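Kelano grasp planner, version 4: a review after one spring of use
Reading time: 3 minutes

I have used Kelano on our small sorting cell since March, and this month I moved to version 4. It is a planner for two-finger grippers. You give it the wrist camera and a model of your fingers, and it proposes where to close. My interest is very small goods, mostly earbuds, on a shiny table.

Installation took one afternoon. The manual is correct but short, and the part on hand-eye calibration should be read two times. I liked that the new version shows rejected grasps together with the reason for each. In the old one a bad pose simply disappeared, and I had to guess.

White items on pale marble are the hard test for the detector, and glare makes it harder. I set the glare mask by hand — the automatic one removed too much of the table.

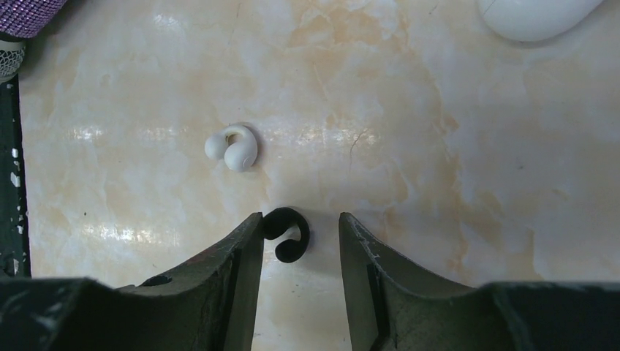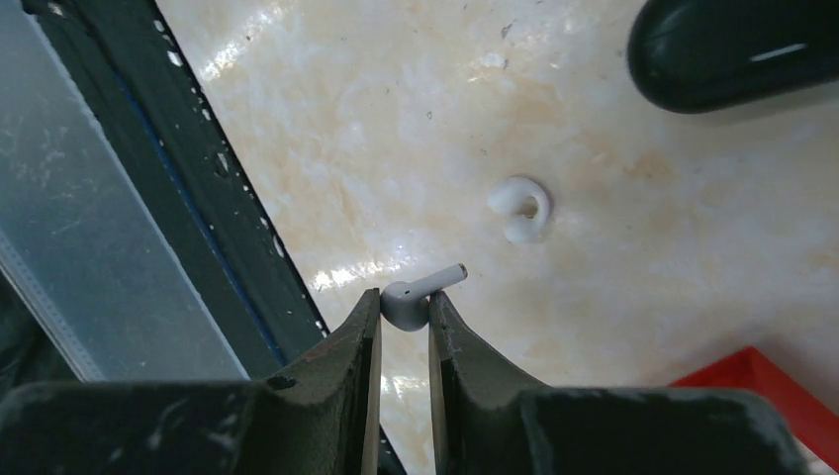

Earbuds with a stem and earbuds of the clip kind need different settings, at least in my experience. For the stem kind I let the planner take the rounded head. For the clip kind I lowered the approach speed and allowed more rotation of the wrist.

Tasberg commented under my first notes that the same glare problem went away for them once they averaged several frames before detection, and that the mask then did more harm than good. They also asked whether the black items suffer too. I tried the averaging. It helps, but the cycle becomes slower, and I have kept my mask. Black items on this table give me far less trouble.

The log viewer is the weak point. After 1000 attempts it opens slowly, and at 3267 it closed itself without any message. Export to a plain table works well, so I read my logs there.

I would recommend Kelano to a small team that is willing to tune it. If you need something that runs on the first day, wait for better presets.

Last updated: June

Related
Amini simulator: first impressions
Histo log viewer compared with plain tables
Calibrating a wrist camera on a shiny surface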